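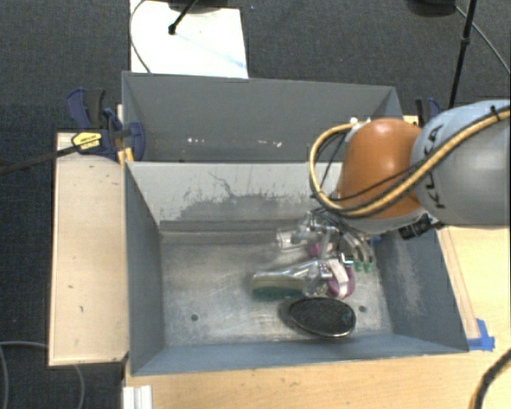 What happens to the people on a picking bench when an arm takes over the picking? They mostly stay, for a while, and do a different job under the same job title, usually for the same money.

That's my short version. The long version is going to be rushed, I'm writing it on a break and the canteen shuts at half past.

I work at Dorkham, returns side. Stuff comes back from shops and from people's houses, gets tipped into bins, and each item has to be picked out, looked at, and sent somewhere. Shelf, repair, scrap. Brushes, bottles, hair things, kitchen bits, whatever. Eleven years I've done it. Two of those now with the arms on our side of the building.

First thing. Everyone upstairs talks about speed. On a good shift a picker on the old benches did 300 items an hour. The arm on my line does 218. Slower! And they still bought more of them. Because it does 218 at four in the morning as well, and it doesn't have a bad shoulder. Fine. I get the sums. I do have a bad shoulder, so I'm not going to stand here and say the old way was lovely. It wasn't. You leant over a steel lip all day and by the end of the week you couldn't lift a kettle.

But look at what the job is now.

Before: pick, look, decide, place. Four things. Boring, yes, but the deciding was mine. Chip on the rim, scrap. Bristles a bit bent but it'll steam out, repair. You got good at it. Bushra Pirzada could tell a cracked bottle by the noise when it touched the bin, she didn't even look.

Now: the arm picks. The screen decides. I stand by for when it gets confused, and I press one of two buttons. Clear stuff confuses it. Shiny stuff. Anything lying up against a wall of the bin, or on top of something else. So what reaches me is all the awkward ones, one after another, no easy ones in between to rest your head on. That's the bit I'd like management to take in. The easy items were the rest. Take them out and you've made the day harder while telling everybody it's lighter.

And it is lighter, on the body. Both true.

Then the waiting. Twenty minutes of nothing, then six calls in a row from three cells. You can't read, can't really chat as the benches are spaced out for the guarding. Aileen Pangilinan used to be across from me, I know everything about her kids up to last January and almost nothing after. She's at the far end of cell five now. We wave. I don't think anyone wrote that down as a cost when the floor plan was drawn up and I don't know which column you'd put it in.

The money. This is where I get cross. When Lumano came in to fit the system they ran a two day course and we all got a certificate. Cell attendant, level one. We reset faults, we swap bins, we tell the software when it's wrong, and every time we tell it it's wrong it gets a bit better. That's training. We are teaching the thing. I've been a trainer before, I trained new starters, and I got 415 pounds a year extra for it, as a line on the payslip. That line went when the new starters stopped coming. So I now train something that works every hour of the day, for the whole site, and get nothing extra. Ask anyone on my shift if thats right.

Faisal Khattak, our shift lead, takes the other side and I'll be fair to him. He says correcting a machine isn't the same as bringing on a person, nobody's nervous, nobody's crying in the loo on day three. He says the button takes a second. True enough. But I know which button. That took me nine years and they're getting it a second at a time.

Also he says there have been no redundancies. Correct, there haven't. People leave and aren't replaced. The benches at Sethi, the sister site, went from full to a handful that way and no one was ever sacked, so there was never a day you could point at and argue about. I'd nearly prefer a day. You can turn up to a meeting about a day.

What I'm not saying. I'm not saying rip them out. Young Saqib Bhutto, who came to us from the warehouse, loves the cells, he's learning the maintenance side and he's quick, he'll have a proper trade out of it. Good for him. But there were places for two on that course and plenty more of us asked. The rest got told to keep an eye on the internal vacancies page. I've kept an eye on it. There's been a forklift job.

So what do I want, since people always ask that as if it's a trick.

Pay for the corrections. Not per click, god no, they'd have us racing. Put the trainer line back, for everyone who attends a cell.

Mix the work. Give us an hour or two on a hand bench each shift, with a full bin, easy ones and all. We've still got benches, they're stacked by the Tendum racking gathering dust. Keeps your eye in. If the arm's decisions are going to be checked by people who know the goods then somebody has to go on knowing the goods, and you only know them by handling them. A starter who's only ever seen the awkward ones on a screen won't know what normal is.

More than two places on the maintenance course. And not just for the under thirties.

And move the cells so a person can talk to another person. Khurram Lashari on nights drew a layout for it on the back of a pick sheet, it fits, he measured it with a tape. He handed it in. It's on the noticeboard behind the fire rota if anyone from upstairs is passing.

Bell's gone. More on the shoulder business another time, there's a whole thing with the physio.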